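The teal blanket comes out again
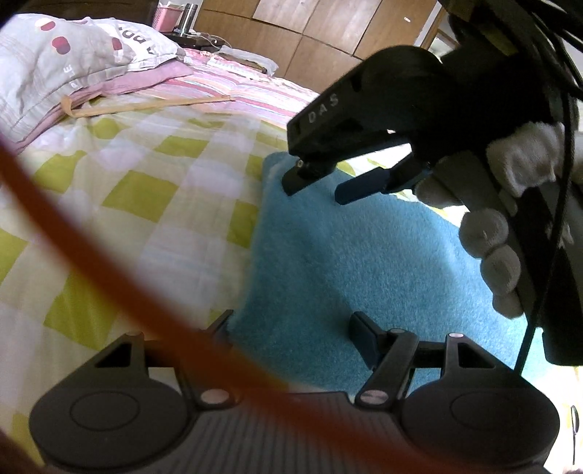
The fuzzy teal one on top of the checkered sheet. I love these two together!

It finally got cold enough at night last week for me to pull the bedding bin down from the closet shelf, and I have been in the best mood ever since. I know some people get excited about the first snow or the first pot of chili. For me it's blankets. I'd change the whole bed every other day if I had the closet space and a bigger washing machine.

The checkered sheet is my favorite thing I bought this year. It has cream, olive-yellow and a very pale lilac that looks almost white in some light, and when I first opened the package I thought I'd made a mistake with the olive. It looked like mustard that had been left out! But I washed it and put it on the bed anyway, and by the next morning I was completely sold. It's cheerful without being loud, and it goes with nearly everything I own, including things I was sure it would fight with. I got it from Custau during their end-of-summer sale, and I'm still kicking myself for not getting the matching pillowcases, which were gone when I went back.

The teal blanket is older. I've had it since the apartment on Vondden Street, where the bedroom window never closed all the way and I slept under everything I owned from November on (coats too, some nights). It's fuzzy on both sides and it picks up every bit of lint in the house, but it has held up so well. I paid 20 dollars for it, and I've spent more than that on blankets that went flat and scratchy after one winter.

A few people asked after my last laundry post how I keep the fuzz from getting matted. I don't do anything very clever. Cold water, the gentle cycle, half the detergent I think I need, and nothing else in the load, especially not towels. No fabric softener either – I used it for a year and the blanket got a kind of waxy feel that took several washes to get out. Then I hang it over the shower rod and turn it once before bed. If it still feels a little clumpy when it's dry I go over it with a soft clothes brush, one direction and then the other. It takes maybe ten minutes and I find it very relaxing, especially with the radio on.

Folding it is another matter. Fuzzy blankets don't want to stay folded! I used to do the usual halves and quarters and end up with a big puffy square that slid off the shelf as soon as I shut the closet door. My friend Harriet Mbeki got me started on thirds: lay it flat on the bed, smooth it out from the middle, bring one long side in, bring the other over it, then fold up from the foot in three. Press the air out as you go. It comes out as a nice firm bundle that will stand up on its end in the bin, so I can see all the colors at once when I open the lid. I do it on the bed with the sheet already on, and the checks turn out to be a big help, because I can line the edge up along a row of squares and keep it straight.

The bin itself is a Kement, the low kind with the snap-on lid, 58 liters. It holds the teal one, two cotton throws and the heavy gray wool blanket that belonged to my aunt, as long as I put the wool on the bottom. I tuck a cedar block in each corner. I've tried the lavender sachets too and they smell wonderful for about a month, but then I forget to replace them.

Next up is the quilt. It's been at the back of the closet since spring and one of the seams has opened along the binding, so I need to sit down with a needle before it goes anywhere near the bed. I found a spool of thread at Achterberg that's very nearly the right green, and I'm hoping to get to it before December. If any of you have mended a binding by hand, please tell me what stitch you used, and whether you'd wash it first or after!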